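# Brotevbridge owner complaints

Short free-text complaints from vehicle owners, tagged by the part that failed. There are almost 2,000 rows, one complaint per row. Wichai Intarasuk did the tagging; Aslak Rustad cleaned up the mileage column.

## Columns

- `text` - the complaint as typed, spelling left alone
- `part` - brakes, fuel, steering, electrical or body
- `miles` - odometer reading, blank if the owner skipped it
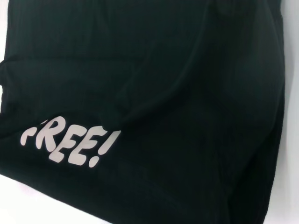
Readings under 1,000 miles are kept, even the odd ones. A complaint that names two parts gets the first one mentioned.

## Known problems

"Stalls" is tagged as fuel in the older rows and electrical in the newer ones. Check both before you count anything.

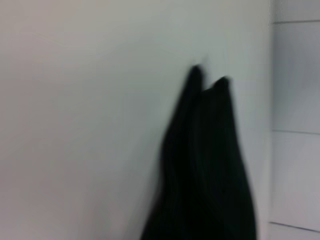
*Dark cloth against a pale wall.*

The Grurnetow rows came in with the line breaks stripped, so some sentences run together. Plate numbers were removed by hand - if you find one we missed, open an issue.

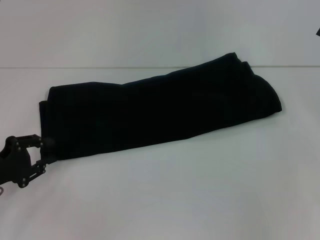
Rows with fewer than 5 words were dropped. The test split is 30 percent and was drawn by vehicle, so two complaints on the same car stay together.

## Loading

Read `complaints.csv` as UTF-8. Fields are quoted.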